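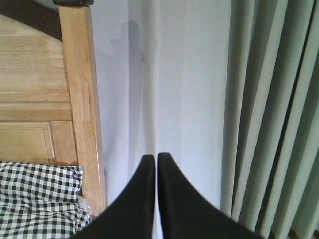
I have been meaning to write about the spare bedroom since March, when I started on it, and every time I sat down I ended up going back in there to fiddle with something instead. So this may ramble. Get yourself a cup of tea.

The room is at the back of the house and it's a small one, and for a long while it was the place where things went when I didn't want to decide about them. Coats, the sewing box, a rolled-up rug I never liked, three lamps with no shades (and one shade with no lamp, which didn't fit any of the three, of course I tried). My sister was coming to stay for a couple of weeks and I thought, well, she can't sleep on top of all that.

The bed was the thing that made me want to do it properly. I went back and forth for ages about painted or plain. I had a picture in my mind of something white and airy, and then I saw the pale wood with the grain running all through it and the odd knot here and there, and the dark rail along the top, and that was me sold. I like a bed that looks like it was made out of a tree! It has a recessed panel with a raised molding around it, and in the morning the light catches the edges of that and I stand there in my robe admiring it like a person with nothing else to do.

I bought it secondhand from a shop called Zacharopoulos, the kind of place where you have to walk sideways between the wardrobes. They wanted 300 dollars for it and I paid 300 dollars, as I am hopeless at haggling and my friend Chae-won Cha, who is very good at it, was parked outside with the hazard lights on. She has not let me forget this. We got it home in two trips and then spent an entire evening on the bedroom floor with a bag of bolts, trying to work out which side rail was left and which was right. (If you're ever taking a bed apart, put a bit of masking tape on every piece and write on it. Please. I say this with love.)

I didn't do much to the wood. I wiped it down with a barely damp cloth, let it dry overnight, and then rubbed in a little clear wax with an old sock over my hand. The molding took the longest. Dust gets down into those corners and sets like cement, and I ended up with a soft toothbrush, working along it an inch at a time with the radio on. The boards were easy after that. You just go with the grain and don't put on too much, and leave it a while before you buff.

Then the walls. They're white, plain white, and I know there are people who will tell me I should have been braver. I had sample cards taped up for 7 weeks. There was a green I loved in the shop and hated by lamplight, and a sort of pinkish one that made the whole room look like the inside of a shell, and in the end I took them all down one afternoon and liked the wall better than anything I'd taped to it. The wood has so much going on already, and it seems warmer with something plain behind it.

The bedding I changed my mind about even more often, if you can believe it. I had a blue floral set I'd been saving, and on that bed it looked fussy. Then a solid gray, which was very smart and a bit like a hotel. The black-and-white gingham was a bit of an impulse, I'll admit. I'd gone out for dish towels. But I love a small check, I always have, my grandmother had gingham curtains in her pantry and I used to sit under them shelling peas, and the crisp little squares next to all that honey-colored wood make me happy every time I go past the door. I wash it on cool with the darks the first few times and iron it only if company's coming.

What's left to do: a proper reading light, something on the floor for bare feet (not the rolled-up rug, which has gone to a better home), and I'd like a little shelf if I can find one in a wood that doesn't argue with the bed. I've been told to get everything matching. I don't think I will. I'd sooner have them be cousins.

My sister slept till nine on her first morning, and she is a six o'clock person, so I'm taking that as a compliment. She did ask where the lamps had gone. They're in the hall closet, and that's next month's job.

Recent posts
Waxing old wood without making a mess of it
A walk out to Dorkero and the soup we had after
The pantry curtains, finally hemmed
101 buttons and what to do with them
Bretodance night, and my poor knees
My Flukora cuttings are rooting!
What I keep in the sewing box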